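Folside sells the Tevberg cabin bag in two sizes. Most people who fly on small aircraft want the smaller one, and most of this page is written with them in mind.

## Tevberg soft cabin bag

The Tevberg is a soft-sided bag for island hoppers, air taxis and other light aircraft, where there is often no overhead locker and the hold is a hatch behind the rear seats. It has no wheels, no frame and no rigid base. Pilots loading a small hold usually ask for soft bags, as they can be pushed into the gaps, and a number of charter operators refuse hard cases altogether.

### Sizes and weights

| | Tevberg Short | Tevberg Long |
|---|---|---|
| Length | 43 cm | 53 cm |
| Main compartments | 1 | 2 |
| Outside pockets | 2 | 3 |
| Carry handles | 2 | 3 |
| Shoulder strap | Removable | Removable |

Measurements are taken with the bag packed but not overfilled. The Long will bulge at the ends if you stuff it, so allow a little extra if your airline uses a sizing cage. We give the length without the strap clips.

### What it is made of

The outer is a coated polyester. The seams are taped on the inside except where the pockets join the body, so the bag will keep off a shower on the walk to the aircraft but shouldn't be left standing in a puddle. The lining is light grey, which makes it easier to find small things at the bottom.

The zips are made for us by Wedetti. They are the same ones we have used since the second version of the bag, and spare pullers are in the parts list further down.

### Weighing in

Many small operators weigh every bag and every passenger together, and the figure goes on the load sheet. Put the bag on your scales at home with everything in it, including the coat pocket things you plan to move across at the last minute. If you are over, the operator may send the bag on a later flight, and on some routes the later flight is tomorrow. Allowances differ a good deal between operators, even on the same route, so go by what is printed on your own booking.

Keep medicines, papers and a change of shirt in something you can hold on your lap.

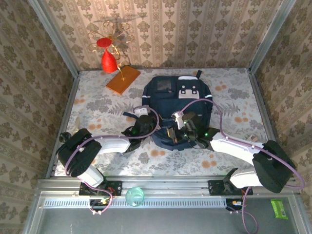
Gwendolyn Achterberg wrote to us in September to say that the Short went under her knees on an inter-island flight with room to spare, but that the shoulder strap caught on the seat rail and she would have been better taking it off before boarding. We agree with her. The strap unclips at both ends and fits in the flat pocket, and we now say so on the label.

Another customer, Filippos Mavromatis, asked whether the Long would fit in the wing locker of a twin. That depends on the aircraft. Locker doors vary, and some are narrower than the space behind them. Ask the operator for the door size and compare it with the table.

### Care

Sponge with cold water and a little soap. Don't machine wash or tumble dry, as the heat lifts the coating. Open all the zips and let the bag dry fully before you fold it. If it has picked up fuel or oil on the apron, wipe it the same day and air it outdoors; the smell goes in the end but it can take a week.

The bag folds flat and is held shut by its own side strap. Don't store it under anything heavy.

### Spares and repairs

- Zip puller, pack of 3
- Shoulder strap, complete
- Shoulder strap clip, single
- Luggage label holder
- Rinaldi clip-on pouch (fits both sizes, sold separately)

Repairs are done in our own workshop by Petro Savchuk and Vasylyna Pavliuk. Allow 7 working days from when the bag reaches us. Please send it empty and clean, with a note saying what is wrong and where. Torn handles and failed seams are repaired free in the first two years. Cuts, burns and damage by animals are charged, and we'll send you a price before starting.

### Ordering

Both sizes come in black, dark green and rust. Rust is out of stock in the Long until the next delivery. Orders placed before 2 pm leave the same day. Unused bags can be returned within 30 days with the label still attached.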